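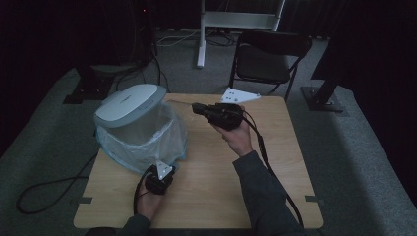
Plorus bin-liner set, README

Last changed 08/10/2023

Welcome, and thank you for taking an interest in what is, when all is said and done, a great many recordings of people fiddling with small bins. We started Plorus at our Lonport lab with one narrow question in mind: if you teach a two-armed policy from hand-held gripper recordings, does it help to tell it which hand is doing the holding and which hand is doing the work? Bin liners seemed a lovely way to ask. A liner slides, bunches up, catches the light in awkward ways and never sits the same way twice, and the two hands have to help each other or very little gets done.

What is in the set

There are 168 episodes, each one made by a person working at a table with a gripper in each hand. Every episode has the head view, the pose of both grippers, how far open each pair of jaws is, and a short written instruction such as "lift the lid" or "tuck the liner under the rim". We also give a role track, and this is the part we care about most. It says, for each moment, whether the left and right hands are steadying, moving, waiting or (the fiddly one) passing the job across.

The role track was marked by hand from the head view, with the jaw signals drawn underneath as a guide. We tried marking it from the jaw signals alone and gave up fairly quickly, as a closed gripper may be pinching plastic or may simply be closed.

Folders

episodes: one folder per recording, numbered from 001
roles: the role tracks, with the same numbers
splits: plain text lists for training and testing
tools: a small viewer and the script that lines up the clocks

Do run the clock script before anything else. The two grippers keep their own time, and in the raw files the left one drifts a little behind the right over a long take. The script leaves the raw files alone and writes its output next to them, so you can run it as often as you please.

How we tested it

We trained the same policy in two ways, once with the role track as an extra thing to predict and once without it. Everything else was kept as it was: the same episodes, the same number of steps, the same starting weights. The trials were then run on our two-armed robot with a bin of the same kind, and a trial passed only if the liner was folded over the rim all the way round and the bin was still standing.

Without roles, the policy passed 74 trials in every hundred or thereabouts, and with roles it passed 92 per cent. We were very pleased, naturally, but please read the next part before you quote that second figure to anyone!

Things to be careful about

The gain is nearly all in the passing-across moments. For simple jobs like opening the lid, where one hand can mostly get on with it, we saw no difference that we would want to defend. If your task has little back and forth between the hands, the role track may well be a lot of marking for nothing.

Thin, see-through plastic is hard on the head view. Pale highlights along the creases can look like an edge, and a strand or fold between the jaws and the lid can be very hard to make out. Where the person marking could not tell whether the plastic was held, the track says "unsure", and 18 episodes have a long stretch of this. They are kept in the training list, but you can leave them out with the setting named skip_unsure.

Gripper cables often lie across the table and sometimes pass in front of the work. We have not painted them out. An early version of our policy took rather too much notice of them, so we now crop and shift the head view at random during training, and we would suggest you do likewise.

All the episodes use dark sleeves and a light table. We would expect trouble with a pale shirt or a patterned cloth, and have not tried either.

Other versions

Version 2 is the one you have here. The first version had a mistake in the left jaw scale, so a fully open gripper read as partly closed, and anything trained on it should be trained again. The Ginlow split is the same list of episodes sorted by person, for those who want to test on hands the policy has never met. The Oshima split sorts them by how the liner was lying at the start, and is a good deal harder.

Using it

You are free to use the set for research and teaching, and to pass on changed copies so long as this file goes with them. If you mark more episodes with roles, we would dearly like to have them, even if your labels disagree with ours. Disagreements about where one hand stops steadying and starts moving are already kept in roles/disputed, and there is plenty of room for more.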